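Betreff: Re: [boersenstammtisch] Larkex nach den Zahlen, halten oder raus?
Datum: 11. Mai 2018

Hallo zusammen,

ich hänge mich mal unten dran, weil ich die halbe Woche über genau dieser Frage gebrütet habe (und nebenbei eigentlich meine Steuer machen wollte, na ja).

> Ich habe Larkex seit dem letzten Frühjahr im Depot und bin
> inzwischen ordentlich im Plus. Die Quartalszahlen fand ich gut,
> der Kurs ist trotzdem gleich am Morgen abgerutscht. Verstehe
> ich nicht. Umsatz rauf, Gewinn rauf, Ausblick bestätigt. Verkauft
> ihr jetzt einen Teil oder lasst ihr alles liegen? Und hat jemand
> Trandonent auf dem Zettel? Die sehen im Vergleich billig aus.

Zum Abrutschen: Der Ausblick wurde bestätigt, ja, aber angehoben wurde er eben nicht, und darauf hatten nach dem Lauf seit Jahresanfang wohl viele gesetzt. Schau dir mal den Auftragseingang an, der steht ziemlich weit hinten in der Mitteilung. Da ist das Plus deutlich kleiner als beim Umsatz. Das hat mich mehr gestört als der Kurs selbst.

Ich hatte 900 Stück und habe am Dienstag 200 davon gegeben, den Rest lasse ich laufen. Bleiben 700, und damit schlafe ich gut. Ob das schlau war, sehen wir im Herbst! Einen Stopp habe ich nicht drin, mit Stopps habe ich mich bei engen Werten schon zweimal selbst rausgekegelt, und beide Male stand der Kurs am Nachmittag wieder da, wo er vorher war.

Trandonent: billig sehen die schon lange aus. Ich war da mal drin, bin mit einem kleinen Minus wieder raus und habe es nicht bereut. Was mir fehlt, ist eine halbwegs klare Aussage zur Verschuldung. Im Geschäftsbericht gibt es dazu eine Tabelle, in der die Leasingsachen extra laufen, und wenn man die dazuzählt, schaut das KGV plötzlich gar nicht mehr so hübsch aus. Aber vielleicht rechne ich da auch falsch, dann bitte schreien.

Wenn schon Industrie, dann würde ich mir eher Turier anschauen. Langweilig, zahlt brav Dividende, kaum Umsatz an der Börse (also bitte immer mit Limit rein, der Spread ist manchmal zum Heulen). Ich habe für den Anfang 400 Stück ins Depot meiner Frau gelegt und will nachkaufen, falls es im Sommer wieder ruhiger wird. Zinsseitig erwarte ich dieses Jahr von der EZB nichts mehr, da sind wir uns hier ja ausnahmsweise mal fast alle einig.

Ach ja, und wer noch bei Xaba ist: Die haben mir diese Woche die neue Preisliste geschickt, gültig ab Ende Mai. Teilausführungen am selben Tag kosten weiterhin nur einmal, über mehrere Tage dann jedes Mal extra. Bei so markt-engen Sachen wie Turier läppert sich das. Hat jemand von euch schon gewechselt und kann sagen, wie lange der Depotübertrag gedauert hat? Beim letzten Mal haben bei mir die Einstandskurse gefehlt und ich durfte wochenlang hinterhertelefonieren.

So, jetzt aber wirklich Steuer. Schönes Wochenende euch allen!

Viele Grüße aus dem Süden

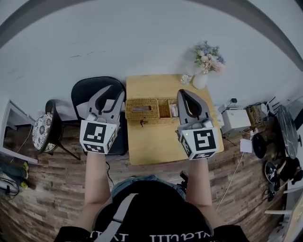
Zwei Greifer über dem Holztisch, in jeder Hand einer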